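Toltel grasp planner, version 9 – review after a month on the bench

07/10/2024

Short version: good planner, fussy perception, awful installer. Buy it if you mostly pick up solid things. Read on if you don't.

Background, quickly. We moved to Toltel from Plerano, which did the job for two years but wanted a hand-drawn mesh for every new item. Fine for boxes. No good for kitchenware, where every charity shop bowl is its own shape. Toltel says it plans from the wrist view alone, no mesh, no training run. Licence is £700 a year per arm. Not cheap, not silly.

Install. Took most of an afternoon. The package pulls in its own copy of everything and then argues with the one you've got. The calibration wizard wants 17 poses and won't save half way, so if it falls over at pose 16 you start again. It fell over. Twice. After that, solid – calibration hasn't drifted enough to worry about.

Planning is the good bit. Paths are smooth, short, sensible round the wrist joint. Plerano used to swing the elbow out like it was hailing a bus. Replans when something moves are quick enough that I stopped watching for them. Joint limits are respected properly, and you can set a keep-out zone by typing in four corners. Simple. Wish the rest of it was.

Perception is where the money should of gone. Mugs, tins, wooden spoons, all fine. Coloured glass is the hard case and I spent a lot of the month on it. From straight overhead you get a rim, a base ring, and a lot of shading in between that the depth estimate wants to turn into shapes. Dark patches on the inner wall get read as holes, highlights get read as edges. The default settings fit a circle to whichever ring scores best, and too often that's the base.

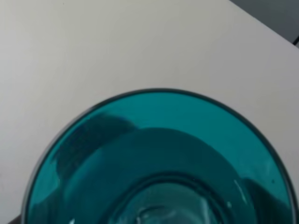
Plerkell, in the comments on my first-look post, reckons I'm being unfair: no planner at this price handles glass out of the box, and the fix is to switch off "prefer closed contours" and let it fit an arc to the part of the rim it can see. Takes a bit more compute, he says, but it stops hunting for a full circle that isn't in view.

Fair point, and I tried it. Much better. The rim fit now comes out sane even with half the opening missing, and the grasp goes to the wall of the glass where I want it. But the option is three menus down, under a heading called Legacy, and the manual gives it one line. Should be the default for wrist cameras. Close up you nearly always lose part of the object.

Other moans. Logs are in a binary format with its own viewer, and the viewer is slow. Confidence scores go up to 100 but anything above 60 gets treated the same, so why bother. The status light in the dashboard says "Ok" for both "planned" and "planned but perception timed out", wich cost me a morning. Scripting interface is decent though – plain Python, clear errors, examples that run.

Support answered in a day. Polite, knew the product, sent me a config file and not a link to the FAQ. They say separate status messages are coming in a later release, no date given.

Would I renew? Yes, for the planner. I'd keep your own perception code handy for anything see-through, and back up the config before updating. The update wiped mine.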